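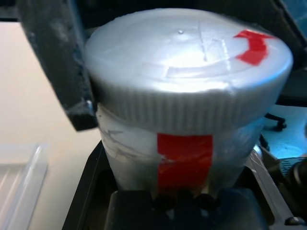
Figure 4a. Capped container at the gripper, wrist view. Red tape marks the lid and the body.

4.2 Lid handling with the Gremasine kit

The Gremasine bimanual kit is sold by Zukus as an add-on for two-arm platforms. We evaluated it on a screw-cap task over 200 trials, 80 of them with the container shifted from its nominal pose. Lid rotation was read from the offset between the tape on the lid and the tape on the body. 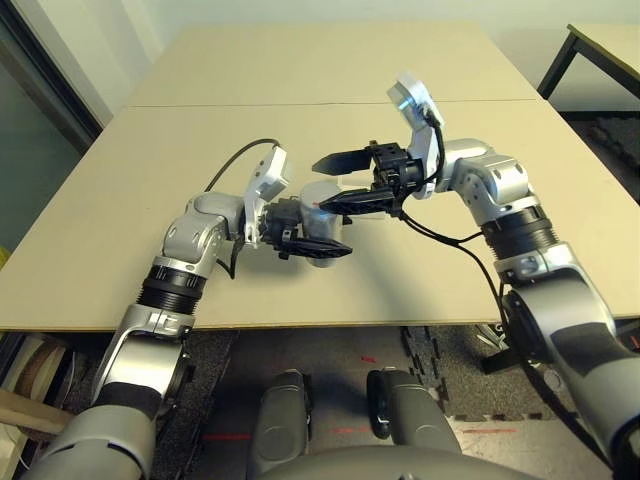 Figure 4b. Both arms at the tabletop, grippers facing each other, with the cylinder at the left gripper.

Each trial was limited to 16 s. The vendor controller closes both grippers at a fixed force, and this value could not be changed in the version under review. The Okwood baseline used the same arms and limits.

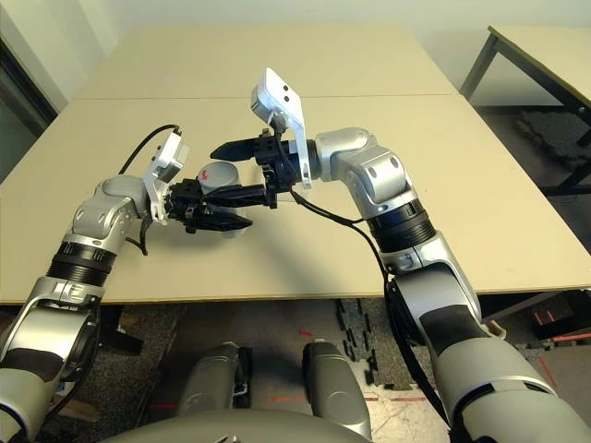

Figure 4c. Object clamped mainly by the left gripper, right fingers close to it.

Slip at the lid was the most common failure for both systems. Policies for both were trained on 300 demonstrations from the Gwilliam set. Results by starting pose are given in Table 3.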